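Zatisstead Shared House - Minutes of the Laundry and Hallway Meeting

Held 14 August 2021 in the downstairs room. Chair: Marcus Nakamura. Minutes: Chandrasekhar Lobo.

1. Last minutes
Agreed with one fix: the Kukport shelving bill was 647, not 674. Thanks to everyone who read that closely!

2. The washing machine
Great news on this one. The front-loader is staying, and Marcus has written up a one-page guide to it. We spent a happy while on the detergent drawer, which has three compartments and has confused almost all of us at some point. Marcus went through which one takes what, and there were several cries of "so that's where it goes." Guide to be printed and put up by the machine.

Chandrasekhar asked that bags and boxes find a home on the new shelves - the top of the machine collects dust fast enough already. Agreed. Wiping the top goes on the weekly list.
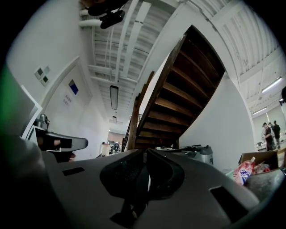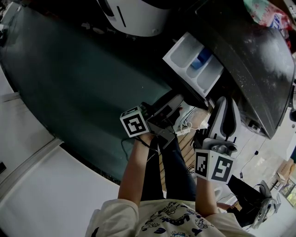 Reading time: 2 minutes

3. Cables and floor
The power strip and white cables on the wood floor need tidying. Marcus has clips left over from the Namboodiri job and will run everything along the wall. Anyone with a spare cable box, please bring it. The office chair can stay on the tile, where it rolls beautifully.

4. Corridor and door notices
We love the corridor lights and want both kept as they are. The blue sign on the door stays too. The paper notice under it is in small print, so Chandrasekhar will retype it much bigger. Labels for the two wall panels were suggested and warmly agreed. Label tape to come out of the 69 left in the house fund.

5. Detergent order
Drultar quoted 834 for the full year, delivered. A really good price, but storage is tight. We'll take a half order first and look again in November. Marcus to call them.

6. Any other business
Lint cloths: two packs have been donated and are on the shelf, help yourself. A drying rack rota was raised and put off until we know who wants mornings.

Actions
Marcus - print guide, fix cables, call Drultar
Chandrasekhar - retype notice, buy label tape, correct last minutes
All - move bags and boxes to the shelves

Next meeting: date to be sent around by email.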